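Cosville tabletop cell

The Cosville tabletop cell is a single-arm robot workstation at the Brukberg site, used for handling trials with toy food and kitchen items. It has one arm, a two-part wiring run and a fixed overhead view of the work surface.

Layout

The arm reaches in over a white tabletop with small dark holes in it. Plates, play food and a toaster oven stand within reach of the gripper, and dark round containers are kept along the left side. Objects are set out by hand before each run, following one of 8 layout sheets. 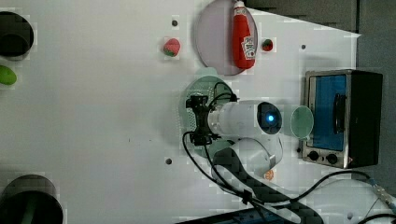 The arm and gripper over the green plate, with the toaster oven at right.

Cabling

Thin cables leave the gripper and pass over the wrist in a loop. The loop must be long enough for full wrist rotation -- a short one pulls on the gripper connector and is the most common fault recorded at Brukberg. The original clips were replaced in July with a looser type made by Alitz.

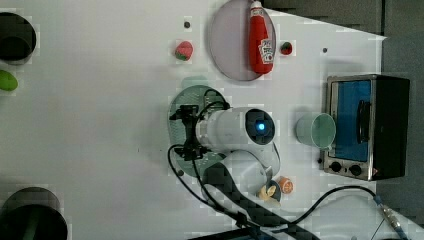 Slack is checked by turning the wrist slowly to both ends of its travel with the gripper open. If a cable snags, it is freed and the test is repeated three times before the cell goes back into use.

Maintenance

The gripper screws are checked every 100 runs. Fingers are wiped at the same time, and the tabletop is cleaned with a damp cloth. Calibration uses the Cui routine, which takes eight reference poses and must be repeated after any change to the gripper or its mount.

Last revised 2025-12-13.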